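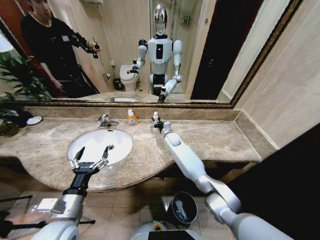 Guest bath vanity, marble top with the undermount sink.

Idthorpe Neighbors Forum > Roads and Traffic
Thread: Flashing yellow arrow at Pullis and Grallham, left-turn crashes

stonecutter_ray
Posted Jun 7, 2019
Starting a separate thread because the one on the repaving got buried. The signal at Pullis Avenue and Grallham Road was switched from a protected-only left to a flashing yellow arrow in November. I requested the crash reports for the intersection from the records desk. Before the change, left-turn crashes were rare enough that the desk put them all on one page. After the change there are five, all of them northbound left against southbound through. Three had minor injuries. One of the five pushed a sedan over the curb and into the fence of the corner house.
The posted limit on Pullis is 35. The sight distance for a driver waiting in the northbound left bay is blocked by the opposing left-turn queue whenever there is a truck or van in it. I think the arrow should go back to protected-only, at least at peak hours.

mfinanga_cyclist
I ride through there every weekday. Agree on the sight line. The two left bays are not directly opposite each other, they are offset the wrong way by most of a lane width. A driver turning left has to pull a car length into the intersection to see the second southbound lane. By then the bike lane is the last thing they are looking at.

dwell_time
A few points on the data.
Five crashes in seven months is a small sample. You also need the volume. When Mfinanga Street closed for the water main, its traffic was sent to Pullis. If left turns doubled, you would expect more left-turn crashes with any signal type.
Also, protected-only is not free. The old phase held the southbound through movement on red for a full arrow even with one car in the bay. Queues went back past the pharmacy driveway and there were rear-end crashes there. Did you request those?

stonecutter_ray
I requested everything within 185 feet of the center of the intersection, which is what the form offered as a default. The pharmacy driveway is farther out than that, so no, rear-end crashes at the driveway would not be in it.
The Mfinanga closure ended in February. Two of the five crashes were after it reopened.

dwell_time
Then the radius is part of the problem. A queue-related crash will nearly always be outside 185 feet. Ask for 800 and sort by direction of travel.

LCaruso
I was the southbound driver in the one that hit the fence, so I will give the facts as they are in the report. I had a green ball. I was in the right through lane at 33 or 34 mph. The other driver turned from behind a box truck and I saw the car when it was already in front of my lane. My car went over the curb. The fence lost a post and three panels. The other driver was cited for failure to yield and told the officer the yellow arrow meant the turn was protected.
I don't think that driver was careless in general. I think the signal was misread.
– Liliana Caruso

hubcap44
Sorry you went through that. But a flashing yellow has been in the driver handbook for years. If someone reads it as "go" then the ticket is the correct remedy. You can't design for people who don't know the signals.

mfinanga_cyclist
You can and they do. That is why there is a supplemental sign at the newer ones, "left turn yield on flashing yellow arrow". Pullis and Grallham has no such sign on the mast arm. I checked this morning.

hubcap44
Fine, put up the sign. That is a cheap fix and I have no objection. Going back to the old phase is what I object to. I sat at that red for years with no cross traffic at all.

B_DAmico
Retired signal tech here, not with this city. The choice is not one or the other. A flashing yellow head can run a different mode by time of day. The controller can omit the permissive interval from a schedule, so you get a protected arrow at peak and flashing yellow the rest of the day. It can also be omitted when the pedestrian button has been pushed. No new hardware if the cabinet is from the last ten years or so. Somebody has to write the timing plan and somebody has to sign it.
The negative offset is a separate matter. Restriping the left bays toward the median would fix most of it, if the median is wide enough. Does anyone have the width?
Brunello D'Amico

stonecutter_ray
I don't have the median width. The bays are 115 feet long northbound and 100 southbound according to the striping plan attached to the repaving notice. The plan shows the same offset as now, so if they are going to move the lines, the request has to go in before the paint does.

dwell_time
That I would support. The offset affects every permissive turn regardless of the signal display. I still want to see the wider crash pull before anyone asks for peak-hour protected.

LCaruso
Does the timing change need a council vote or can the engineer do it?

B_DAmico
In the places I worked, timing was the engineer's call. Striping too, unless a lane was removed. Put both in one written request and attach the report numbers. A phone call will not get logged the same way.

stonecutter_ray
I will send the wider records request first and then write it up. Sign, restripe, time-of-day protected. Liliana, if you are willing to have your report number included, message me.

LCaruso
Sent.

hubcap44
Put me down for the sign and the restripe. Leave my name off the third one.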